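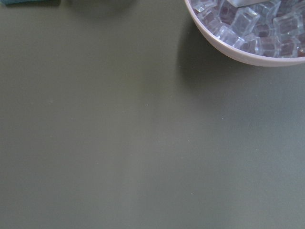

Quick one on the Graleo table paint as I promised it back in July and kept not doing it. Bought the 600 ml tin from the hardware place in Sornley, for the kitchen table, which was orange varnish and a lot of old felt tip. Two coats. Wanted something flat and quiet, no gloss, and a grey-green like that is about as quiet as a colour gets, white crockery sits nicely against it too. Bit of a sheen where the light falls across. Can live with that.

By Þorgeirsson
31 August 2019

Good bits first. Goes on thick, hardly any smell, brush washes out under the tap. First coat looked dreadful, streaky, nearly gave up and went to the pub. Second coat sorted it. I used a small foam roller for the top and a brush for the edges and legs. Don't bother with the brush that comes taped to the lid, sheds hairs like a spaniel.

Drying. Tin says 4 hours between coats. Mine was still tacky at teatime so left it overnight. Then you're meant to leave it a good while before putting anything hot down. I did not, and there is now a ring under the fruit end where a teapot went. My fault but the warning is in tiny print on the back, under the bar code. Put it on the front!

Wiping down is fine. Tomato sauce fine. Beetroot less fine, leaves a pink shadow if you dont get to it the same evening. Turmeric I haven't dared.

Had the Birkau one on the old desk and that chipped at the corners in no time, this hasn't so far. Birkau had more colours to be fair, and a lid you could get off without a screwdriver.

Would buy again. Sand properly first, I skimped near one leg and it shows. Still got a third of the tin left, so the stool is next if anyone wants to see taht.

1,932 shares
2 comments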